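October, way past midnight

Okay, I said I'd write something every night of the trial and then skipped most of them, so this is going to be long and out of order.

The Pista trial is almost over. We get 30 days, and I've spent way too many of those evenings on it with cold noodles next to the keyboard. Pista is the simulation package Drirkcombe sells for two-armed setups, the one Li-hua kept forwarding me links to all summer until I gave in and filled out the form. You get the kitchen pack, a handful of tables and rooms, a pile of food and dishes, and you drive the arms yourself or let a policy drive them. That's the pitch anyway. The pitch also said "up and running over lunch," and I would like to know who over there eats lunch for three days.

Install first, because I'm still a little mad. The download is huge and it stalled twice. Then the license server wouldn't recognize my machine, and I wrote to support and got Jhonatan Cuadros, who was really nice and completely no help for a whole day and then fixed it in one line the next morning. I'd been typing the key with a space at the end. I didn't tell Ho-yin that part.

But once it opened! I have to admit I made a noise. It looks so good. The old Jarnside simulator we've been limping along with has gray floors and gray blocks and you can only look at it so long before you want to lie down. Pista has actual surfaces, with shine on things, and shadows that go where shadows should. Pak-hei came over to look and stayed for an hour, moving the lights and saying "oh, come on" at the screen.

Does pretty matter? Ho-yin says no, we're buying contacts and physics, and the rest is for the brochure. I went back and forth on it. The policies we train do look at pixels, so I think it matters some. How much, I can't say yet. Oratile wants to do a proper comparison before we pay for anything and she's right, she's always right about that stuff, it's very annoying.

Hands were the part I worried about. Everything we've done up to now was with plain two-finger grippers, open and close, the end. Five fingers on each side is a whole other level of fuss. My first evening I couldn't get the right hand to close without the thumb folding in early and getting in everyone's way. There's a slider for it, buried under a menu called Posture, which I found on page 17 of the manual after looking everywhere else. Now I kind of love them. I catch myself moving my own fingers under the desk.

Tonight was food again. I wanted to try the table with the marble top and the lattice placemat, with the plate over on the left, and just work the two arms together for a while without logging anything.

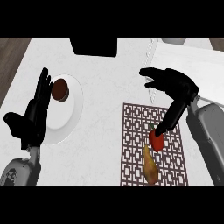 Anyway, I still don't know what to tell Ho-yin about the price. It's 232 a month per seat, and we'd need three seats, and the kitchen pack is extra after the first year, something I only learned from a footnote. Xiong is cheaper. Xiong also crashed on me every single time I tried to load a second arm, so there's that. Li-hua says they've patched it. Li-hua said that in the spring too.

Stuff I want to remember for the writeup, before I fall asleep on the keys: saving a layout is easy and loading it back is weird, you have to go through the room and then the table. Undo works on objects but it doesn't work on the arms, and I've yelled about this more than once. The camera keys are backwards from every other program I own. Round things are still my nemesis. Support answers fast if you write before noon.

If it were my money I think I'd take one seat and fight over it. It isn't my money, so I'll say two and see what face Ho-yin makes.

Need to email Jhonatan about the footnote. Need to buy real groceries too, I've been staring at pretend produce all night and there's one egg in my fridge. Going to bed.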